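Why a Lid Keeps Food Fresh

Food changes after it is picked, baked or cooked. Bread gets hard. Crackers get soft. Strawberries grow gray fuzz. A box with a lid slows these changes down, and the way it does so is mostly a matter of air and water.

Water in the air

Air always holds some water. The water is a gas called water vapor, and it is invisible. Water moves from wet places to dry places. A slice of bread is wetter than the air in most kitchens, so water leaves the bread and the slice dries out. A cracker is very dry, so it takes water in from the air and loses its snap.

Inside a closed box there is only a small amount of air. Water leaves the bread until that air can hold no more. After that, as much water goes back into the bread as comes out of it. Scientists call this a balance, or equilibrium.

Bread can still turn firm in a closed box. The starch in it slowly packs together into a stiffer shape. A lid does not stop this. 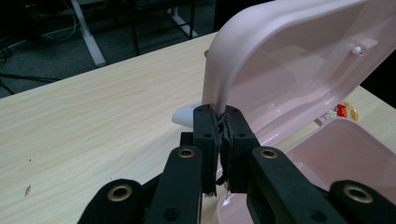 Plastic is a common material for food boxes. It does not rust and it bends a little without breaking. Bending matters at the rim. When a lid is pushed down, the rim is squeezed and presses back, which closes the gap that air would pass through. Some lids also have a soft ring, called a gasket, that fills very small gaps.

Living things too small to see

Mold is a kind of fungus. It spreads by spores, which float in the air and land on everything. A lid keeps new spores out. It cannot remove the ones already on the food. Mold also likes damp places, so a closed box of wet berries may spoil sooner than an open one. Dry the berries first.

Cold slows mold down. A refrigerator is usually kept at 39 degrees Fahrenheit or a little lower.

Try it

You need 3 crackers, one box with a lid, a plate and a small bag that closes. Put one cracker in the box, one in the bag and one on the plate. Wait 20 hours. Break each cracker and listen. Write down which one makes the loudest snap. Do the test again on a rainy day and compare your notes.

Words to know

Equilibrium: a state in which two opposite changes happen at the same speed.
Gasket: a soft ring that seals a gap.
Spore: a tiny cell from which mold grows.

Text by Gion Lüthi, October 2018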